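Keeping a Brush and Soap Kit Going: notes for the evening talk

(Wait for people to sit. The chairs at the back scrape, so give them a minute.)

Good evening, and thank you for coming out. Last time we talked about edges and stropping, and so many of you came up afterward with questions about brushes that I promised I'd do a whole evening on them, brushes and soap together, as they live and die together in the same cabinet.

I'll start with my own brush, the Enetti with the badger knot. (Hold it up. Pass it down the left side first.) I bought it when I knew very little, and for the first month I thought it smelled like a wet dog, which I'm told is perfectly normal! Two washes with plain dish soap and lukewarm water, and the smell was gone. Please don't use hot water. Hot water gets at the glue in the base of the knot, and then you start finding hairs in your lather.

Now, soaking. A badger brush wants a short soak while you wash your face. Boar wants longer, and it also wants patience, because a new boar brush like the Bollova is stiff as a broom until it has had a few weeks of daily use. Synthetics hardly need a soak at all. Dip, shake, and off you go. (Someone will ask which I prefer. Tell them about the travel kit, but keep it short.)

On to soap. I've brought two pucks of the Potex, one fresh and one nearly finished, so you can feel how the old one has gone hard and a little cracked on top. It still lathers beautifully. Put a teaspoon of warm water on it, let it stand while the brush soaks, then pour the water off and load the brush for longer than you think you should. Most thin lather comes from a brush that hasn't been loaded enough.

(Demo here. Bowl, towel, kettle water already cooled. Go slowly.)

Drying is where I get a bit preachy, so forgive me. Rinse until the water runs clear, give the brush a good flick, stroke it over a dry towel, and leave it standing out in the open air. Soap tubs get their lids left off until the top is dry to the touch. A closed cabinet with no air moving through it will have everything in it smelling musty before long.

(Next slide. Let it sit for a moment and take a sip of water.) 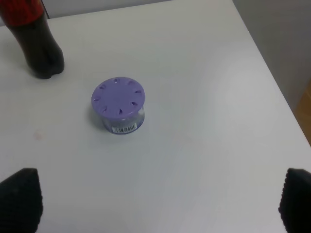 Small jar with a vented lavender-purple lid.

Last thing, the Amadi bowl. Several of you asked about the ridges inside. They do help, especially with a harder soap, but a cereal bowl from your kitchen will get you most of the way there, and I used one happily for years.

(Questions. Ask for the Enetti back before the coffee comes out.)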